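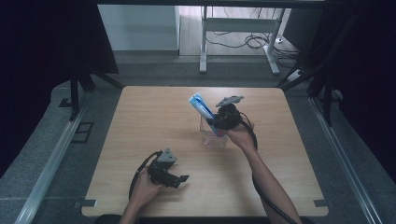 Is a paid decluttering plan worth it for a one-bedroom, or is it all stuff I could read for free?

Posted in Home & Storage
Dec 30, 2024

shelfless_in_renstead

We live in a one-bedroom in Renstead with one closet, a bathroom with no cabinet and a kitchen that was clearly drawn by someone who eats out. Every flat surface ends up covered. I've been getting ads for the Wevetti home plan, which costs $50 and promises a "calm home in four weekends." You fill in a form about your rooms and they send you a schedule and a shopping list.

My problem is the shopping list. I saw a sample one and it was almost entirely clear bins, trays and risers from Pledum. Maybe that's fine and clear bins are great. It just seems odd that the cure for too much stuff starts with a cart full of more stuff. My partner thinks I'm being cheap and that we'd pay that much for one dinner out.

Has anyone bought the plan and still been glad about it six months later? I don't need to hear from people in week one, everybody is thrilled in week one. Also, if you skipped the plan, what did you do first?

Edited to add: we rent, so no drilling.

Replies

tapemeasure_tantrum

I bought it in May, so I'm past your six months. Short version: the schedule was decent, the list was a racket.

The schedule has you do one kind of thing at a time across the whole apartment. All the bathroom stuff, then all the paper, then cables and chargers, then clothes. It works better than going room by room, at least for us, since half of our bathroom stuff turned out to be in the bedroom and a drawer in the hall. I had five open tubes of hand cream. But that advice is in every library book on the subject, and the library doesn't email me twice a week about an upgrade.

The list had 16 items on it and I bought most of them like a fool. The tall bins are fine for cleaning supplies. The stackable drawers scratch if you look at them wrong. The risers were a full inch too deep for my shelf, and the form had asked me for my shelf depth, so I'd love to know what they did with that number. Returning them took longer than the bathroom did.

What I'd tell you to do first is nothing with a price tag on it. Take everything of one type out, put it on the table or the bed, and get rid of what's expired or doubled. Put back what's left in whatever you have. Shoeboxes, mugs, the glass from a candle. Live like that for a month. If a shoebox is still doing its job after a month, then measure it and buy a nicer one that size if the look of it bothers you. Mine is still a shoebox.

On the "one dinner out" argument - the plan is the price of dinner, sure. The list cost me a lot more than dinner.

moth_and_ledger

just declutter, it isn't hard. you don't need a plan. get rid of half of it

shelfless_in_renstead

Half of what, though? We've done the "get rid of half" thing before every move and it all grew back.

quietbasement

I'll stick up for the plan a little, though I didn't expect to. I never do anything until I've paid for it. If you're the same, a schedule with your money in it might get you off the couch, and no library book ever did that for me. Did it stay tidy? The closet did. The kitchen counter lasted until roughly the first busy week at work.

I ignored the list completely and nothing bad happened. They do say on the sign-up page that you can, in small gray type.

Two things that helped in a rental. A freestanding shelf from Leitner that goes over the toilet, ugly but solid, no drilling. Check the width between the feet before you buy it, mine only just cleared the tank. The other was a rule that the bag for donations leaves the apartment the same day it's full. Ours used to sit by the door for weeks and people took things back out of it. (Me. I took things back out of it.)

I'd be careful with those before and after photos too. Of course the counter looks calm, you can see into the next room and it's stacked with boxes in one of them.

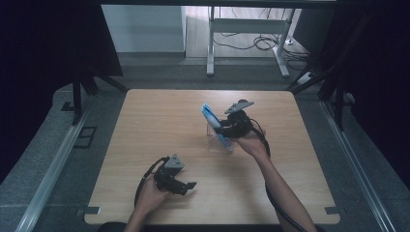

Do clear bins keep a small place tidier than ones you can't see into?

They help with things you forget you own, such as spare batteries or medicine, and make very little difference for things you use every day. In an open shelf they can look messier than a plain box, and they show dust sooner. Buy one, use it for a few weeks, and see if you'd pay for a second.

shelfless_in_renstead

Thanks, this is more use than the reviews on their site. I'm going to skip the plan for now and start with bathroom stuff, then cables. Already found an expired sunscreen from two apartments ago. Partner still says we'll end up buying it. We'll see.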